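Chow Learning Center, Diltton
Facilities and Supplies Meeting
Minutes of the meeting held Wed 12 July in Room 9

Present: the Chair, the Secretary, and members for Rooms, Purchasing and Programs
Apologies: the member for Accounts

1. Minutes of the previous meeting
The minutes of the April meeting were approved with one correction. Under Purchasing, "erasers" should read "eraser refills."

2. Whiteboard surfaces
The member for Rooms reported on the use of glossy whiteboards under the present ceiling lights. Black marker reads well over most of the surface, but reflected light washes out part of a line where it crosses the bright area. Members agreed that this is a matter of lighting and placement, and that no board should be replaced on that account.

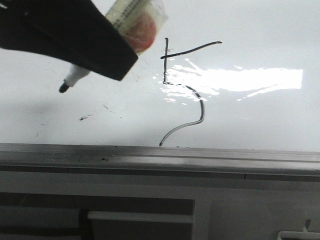
3. Lighting
Two proposals were considered: fitting diffusers over the ceiling lights, and turning the work surfaces away from them. The second was preferred on grounds of cost. Rooms will try it in Room 9 and bring a report to the next meeting. Programs asked that freehand drawing continue during the trial, as curved strokes show up the effect of glare better than printed text does.

The notice already sent to room users was read into the record at the request of the Chair.

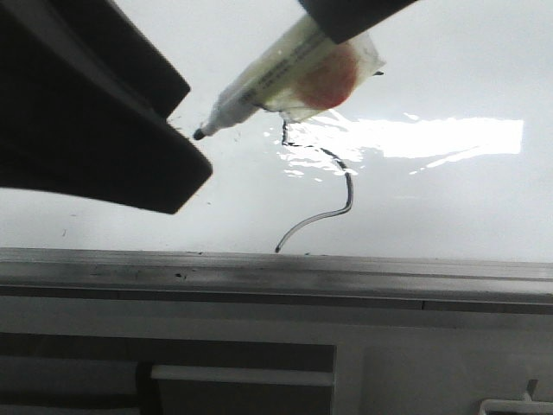
Erby, April
Users of the whiteboards at both sites are reminded that only dry-erase markers may be used. Boards should be wiped at the end of each booking with the cloth supplied. Solvent cleaners may be used by facilities staff only. Marks that do not lift with a dry cloth should be reported to the office and left alone.

The notice was accepted as still in force. It will be posted again at Diltton without changes.

4. Markers
Purchasing reported 214 markers in stock at the start of the quarter and 172 at the close. The Finon account remains open. Members discussed felt tips left uncapped between uses and asked that caps be kept within reach of the board.

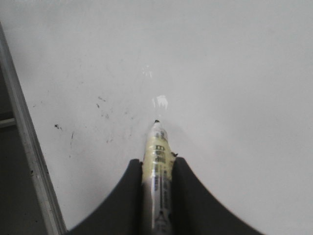
May a room user bring markers from home?
Room users may bring their own, provided the marker is labeled dry-erase and has been shown to the office before the booking begins.

It was agreed to add this wording to the booking form. Purchasing will also order 3 boxes of black markers. Colored markers were deferred.

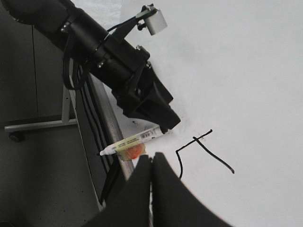
5. Actions
Rooms: lighting trial in Room 9.
Purchasing: marker order and caps.
Secretary: booking form and reposting of the notice.

6. Next meeting
To be set by the Secretary once the lighting report is ready. The meeting was adjourned with no other business.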